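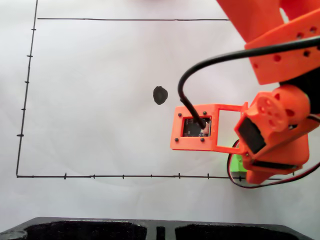

27 January 2018, dye bench, walnut on wool

Okay, Saturday, heater finally on, and I have the whole bench to myself so I'm writing this up properly for once. The walnut hulls we picked up in October have been sitting in their bucket under the sink ever since and the smell when I took the lid off was really something. Kind of sweet, kind of pond. No mold on top though, just a dark skin that broke up when I stirred it.

Plan for today was the plain version. Hulls, water, wool, no mordant on the first lot, alum on the second, and see how far apart they land. I used the Romitz yarn, the undyed two-ply, because we have so much of it and it takes color evenly. The Belska is nicer to knit with but it always comes out streaky on me (I still think there's leftover spinning oil in it, even after a good wash).

Weighed out 200 g of hulls, which looked like nothing in the big pot, and went ahead anyway. Simmered them for most of the morning with the window cracked. Then strained twice, once through the colander and once through the old curtain piece, and please, whoever uses the curtain piece next, rinse it right away! It was stiff as cardboard when I found it and I had to soak it before I could even start.

First skeins went in at noon. Color grabbed fast, a sort of tea brown in the first minutes, and then it just kept sinking. I got excited and stirred too much, so one skein has a felted patch near the tie. My own fault. It's on the end hook with the red thread on it, don't use it for anything that matters.

Alum skeins went in the second pot. I'd expected them to come out a lot warmer and they did, a bit, but the gap is smaller than what I got with the onion skins. Wet they looked almost the same. I'm holding off on any opinion until everything is dry and I can look at it by the window.

The Zallard thermometer is lying again. It read low the whole time and then jumped, and I'm pretty sure the pot was at a rolling boil while it was still telling me to be patient. I've put it in the drawer with tape around it. The glass one is fine, use that.

Other stuff while I think of it:

Alum jar is down to the last 490 g. Enough for the spring class if we don't waste it, not enough if I keep doing "just one more" pots. Put it on the order list.

Page 29 of the old notebook has the recipe from the Yurchenko fleece, the one that came out nearly black. I'd completely forgotten we added iron to that one. So that explains why I could never repeat it, I've been leaving out half the recipe (sigh). Copied it onto a card and stuck it inside the cupboard door.

Saved the exhaust bath in the two lidded buckets. It's still strong. Might do a pale batch next, maybe a cotton strip too, just to see, though cotton and walnut have never been friends in this room.

Gloves: the blue ones leak at the thumb. I have one brown thumb now and I'll have it for a week.

Skeins are on the rack by the back wall. The ones without alum are on the left, alum on the right, and I tied a double knot in the alum ones in case somebody shuffles them. Leave them until they're properly dry, then a cool rinse with a drop of the wool soap, and hang them again. After that I want to tape a strip of each in the south window, half covered, and let the sun have a go at them.

Still need to scrub the big pot. There's a brown ring around the inside that laughed at the sponge, so it's soaking with washing soda until I'm back.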